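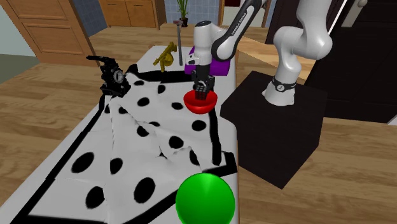
Fig. 3. White cloth with black dots, creased down the center.

Home Basics > Table Linens > Care Guides
By Kieran Doherty | Updated October
98 shares | 19 comments

Section 3: Getting creases out of a tablecloth

Most cloths come with a card that promises they will "relax naturally" on the table. I have owned a lot of tablecloths and very few of them relaxed. Cotton and linen hold a fold until heat or water makes them let go, and the thicker the cloth, the longer it argues. Polyester blends are better behaved, though if one has been baked in a hot dryer and left there, expect a fight.

The steps below are for plain or printed cotton, linen, and cotton blends. For vinyl, oilcloth, or anything with a shiny coating, skip to Section 7. For lace, read the care label and believe it.

3.1 Before you start

Check the cloth for stains under a good light. Heat sets a lot of them, coffee and gravy especially, and a cloth that has been ironed over a gravy spot usually keeps it. If you find one, go back to Section 2 and wash first.

Check the label for a heat setting. Missing label? Start on low and test a corner of the hem.

Dark prints on a white ground need one more test. Press a damp white rag on a dark patch for a minute. If color comes off on the rag, do not mist the cloth at all. "Colorfast" on the packet means very little to me until I have seen the rag.

3.2 Damp and smooth (light creases)

1. Clear the table and wipe it dry. Crumbs under a cloth show up as bumps, and you will blame the fabric.
2. Lay the cloth with the printed side up and even out the drop on both long sides.
3. Fill a clean spray bottle with plain water.
4. Mist the creased area from arm's length. The cloth should feel cool and slightly damp. If you can see puddles, you have overdone it.
5. Smooth from the middle toward the edges with flat hands. Pull gently on the hem to finish.
6. Leave it alone overnight.

Note: Wrinkle sprays are sold for this job. I tried the Juvetti one on half of a cotton cloth and tap water on the other half, and in the morning I could not tell which half was which. The Juvetti half smelled of pears. If you like pears, go ahead.

CAUTION: Do not leave a damp cloth on bare wood. Use a waterproof pad under it, or do the job on a clothesline. Waxed and oiled tables will mark, whatever the person who sold you the table said.

3.3 Steam (deep folds)

This is the one I would bet on for a cloth that has been in a drawer since last winter.

1. Hang the cloth over a shower rail or a padded hanger with the worst fold facing you.
2. Fill the steamer to the line and wait until it is making steady steam. Early spitting leaves drops.
3. Start at the top. Move the head down slowly, holding the hem taut with your other hand.
4. Go over stubborn folds again from the back.
5. Let the cloth hang until it is fully dry before you put it on a table or back in a drawer.

Any hand steamer will do. I use a Trovoton because it was the one on the shelf, and the "pleat mode" on it seems to be the normal mode with a light on.

CAUTION: Steam burns. Keep your free hand below the head, never behind the cloth.

3.4 Iron (linen, and lost causes)

1. Iron while the cloth is still a little damp from the wash.
2. Fold a thick towel on the table if your board is too narrow, and work in sections.
3. Iron dark prints from the back.
4. Roll the finished part over a chair back padded with a towel. Don't let it pile up on the floor.

3.5 Things I would not bother with

Ice cubes in the dryer. It works after a fashion on a shirt. A big cloth just winds itself into a rope and comes out with new creases.

Hem weights. The Mnguni ones look nice and do stop a cloth blowing about in the yard – they will not pull out a center fold, which is what the box claims.

A hair dryer. Possible, if you have the evening free.

3.6 Storing it so you don't have to do this again

Roll the cloth on a cardboard tube, with the print facing out, and slip an old pillowcase over it. Nutby sells a tube for the purpose; the one from the middle of a roll of wrapping paper is free, though thin ones buckle under heavy linen. If you must fold, fold in a different place each time. Do not stack anything on top.

Next: Section 4, Candle wax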